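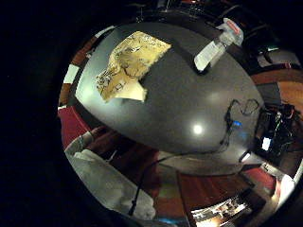

*Krishnamoorthy Rao*

**Beistelltisch, runder** (auch Rundtisch, im Handel oft Besprechungstisch klein): Tisch mit kreisförmiger Platte, der in Hotelzimmern, Warteräumen, Vereinsheimen und kleinen Büros als Ablage, Arbeitsfläche und Sitzplatz für wenige Personen dient. Vom Couchtisch unterscheidet er sich durch die größere Höhe, vom Esstisch durch den kleineren Durchmesser. Die Grenzen sind fließend, und Hersteller verwenden die Bezeichnungen uneinheitlich.

## Form und Maße

Für die Nutzung durch eine oder zwei Personen genügt ein Durchmesser von 700 Millimetern. Größere Platten kommen vor, brauchen aber meist ein Gestell mit breiterem Fuß. Die kreisrunde Platte hat keine Ecken, an denen man im Vorbeigehen hängen bleibt, und lässt sich von allen Seiten erreichen. An der Wand verschenkt sie dagegen Platz. Rechteckige Gegenstände wie Karten, Mappen oder aufgeschlagene Bücher stehen auf kleinen Platten leicht über.

Verbreitet sind Mittelsäule mit Bodenteller, Kreuzfuß und Dreibein. Beim Dreibein wackelt der Tisch auf unebenem Boden nicht, er kippt jedoch leichter, wenn zwischen zwei Beinen auf den Rand gedrückt wird. Auf Teppichboden sinkt ein schmaler Fuß etwas ein; Bodenteller mit großer Auflagefläche stehen dort ruhiger.

## Oberfläche

Dunkle Platten, vor allem in Grau und Anthrazit, sind in öffentlich genutzten Räumen häufig. Ränder von Gläsern und kleine Kratzer sieht man je nach Glanzgrad unterschiedlich stark. Glatte, leicht glänzende Flächen spiegeln die Deckenbeleuchtung als hellen Fleck, was beim Lesen auf dem Tisch stören kann. Matte Flächen spiegeln weniger, halten aber Fingerabdrücke länger fest und werden öfter nass gewischt. Dünne schwarze Kabel heben sich von einer dunkelgrauen Platte kaum ab und werden beim Abräumen leicht übersehen.

Das Modell Sundeleck der Firma Ruddock wurde mit beiden Oberflächen angeboten. Im Katalog trug die glänzende Ausführung die Nummer 1289. Die Plattenstärke betrug in beiden Fällen 30 Millimeter.

## Gebrauch

Auf Beistelltischen sammeln sich Dinge, die gerade in der Hand waren: Wasserflaschen, Papiere, zusammengelegte Kabel, Schlüssel. Aishwarya Joseph unterscheidet in ihrem Heft *Ablagen* (Verlag Heltico) zwischen Liegendem und Abgelegtem. Liegendes gehört zum Tisch, etwa ein Deckchen oder eine Lampe, Abgelegtes wird wieder mitgenommen. Die Unterscheidung hat sich außerhalb der Möbelkunde nicht durchgesetzt.

Eine liegende Flasche kann auf einer glatten runden Platte zum Rand rollen, zumal eine Randleiste meist fehlt. Ältere Ausführungen aus Ullell haben eine umlaufende Leiste von bis zu 5 Millimetern Höhe. Gerollt aufbewahrtes Papier stellt sich an den Ecken auf und wird üblicherweise beschwert oder über Nacht gepresst. Kabel, die über die Kante zum Boden hängen, sollen nicht quer zum Laufweg liegen.

## Pflege

Zum Abwischen reicht ein feuchtes Tuch. Scheuermittel machen glänzende Platten stumpf, und zwar fleckig, was sich nur schwer ausgleichen lässt. Die Verschraubung zwischen Säule und Platte lockert sich mit der Zeit und wird von unten nachgezogen.

## Siehe auch

Couchtisch, Klapptisch, Säulentisch, Teetisch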